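Workstation Refit Guide
Section 4: Fitting the graphics card

41 shares
7 comments

Read this section through once before you pick up a screwdriver. The maker's leaflet for the Gindden case gives the whole job four lines and a smiling cartoon hand. I don't believe the cartoon hand has ever fitted a card, and I wouldn't follow it.

This covers the small Gindden office machines we are refitting for the drawing room at Arai. It doesn't cover the older towers. If you have one of those, see Section 6, which Haruna Takagi wrote and which is a good deal more patient than this one.

4.1 Before you start

1. Shut the machine down properly. Sleep does not count, whatever the light on the front suggests.
2. Switch off at the wall and pull the mains lead out of the back.
3. Hold the power button in for 21 seconds. The leaflet says "a moment". Aoi Nagano timed a fan still twitching after what most people would call a moment, so we settled on a number and stuck to it.
4. Take out every other lead, including the network cable. You will forget the network cable.
5. Lay the machine on its side on a bare desk, with the open side up once the cover is off.

CAUTION: Touch bare metal on the case before handling any card or memory. A wrist strap is better if you own one that still has its clip. The "anti-static" mats sold by Gevesa may well be fine, but I have yet to see one come with a test result, and I won't tell you to rely on it.

4.2 Taking the old card out

6. Undo the screw holding the card's metal bracket to the back of the case. Put it in a cup. Loose screws go under the main board, and then you have a second job.
7. Find the catch at the inner end of the slot. Press it down or slide it across, depending on which board you were sent.
8. Lift the card straight up with both hands, one at each end. If it won't move, the catch is still on. Pulling harder is how Lauri Suominen came to own a very expensive keyring.

Note: Some of these machines have no separate card at all and run the screen from the main board. If yours is one, remove the blanking plate next to the slot and go on to 4.3.

4.3 Choosing and checking the new card

Plenty of people will try to sell you a bigger card than you need. The sales sheet from Zinard has a bar chart on it with no scale, and I leave you to decide what that is worth. For the floor plans and parts drawings we do, a small card is enough, and a small card has the great merit of going into the case.

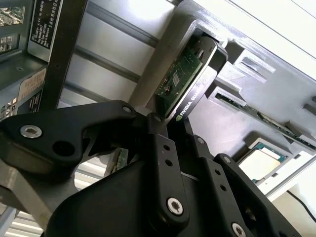 Buying second-hand is where most of the grief comes from. Sellers write "Quadro" in the listing and think they have told you something. All those words settle is the family name. The white lettering on the black shroud, NVIDIA QUADRO with the small logo by it, is no substitute for a model number, and there were a good many models. Ask for a clear picture of any label on the back, and ask again when they send you the front a second time. If the seller can't find a label, offer less or walk away.

9. Measure the card against the space, bracket included. Do this with a ruler. Hideaki Ishida does it by eye and has been wrong more often than he lets on.
10. Look along the gold contacts. Light marks from earlier use are normal. Black spots, scratches through to the board or anything sticky are not, and the card should go back.
11. Check the small parts on the open areas of the board. Anything leaning over or missing altogether is a reason to stop.
12. Don't clean the contacts with a pencil rubber. I know you read it somewhere.

4.4 Fitting the new card

13. Hold the card by its edges or by the shroud. Keep your fingers off the contacts and off the small chips and capacitors on the green board.
14. Line the metal bracket up with the opening in the back of the case first, then bring the contacts down over the slot.
15. Press evenly along the top edge until the card is fully seated. Some slots click. Some don't, so don't sit there waiting for one.
16. Check that the contacts have gone in level from one end to the other. A card that is down at one end only can look perfectly convincing from the front.
17. Put the bracket screw back and do it up finger-tight plus a small nip. It doesn't need to survive a gale.

CAUTION: If the bracket and the screw hole don't meet, take the card out and start again from step 14. Do not bend the bracket. Katsuhiko Hattori has a drawer of bent brackets and not one of them fixed anything.

4.5 First start

18. Refit the cover, stand the machine up and plug the screen into the new card. Plugging it into the old socket is the usual cause of "dead" cards.
19. Switch on. Allow 2 minutes before deciding that nothing is happening.
20. If the screen stays black, switch off at the wall, repeat 4.1 and reseat the card. Try it twice before blaming the card.

Note: The driver on the disc in the box is probably years old. Use the one on our shared drive, last checked on 10th January. It will be looked at again in March, or so I am told.

Next: Section 5, Memory

Share this page
41 shares | 7 comments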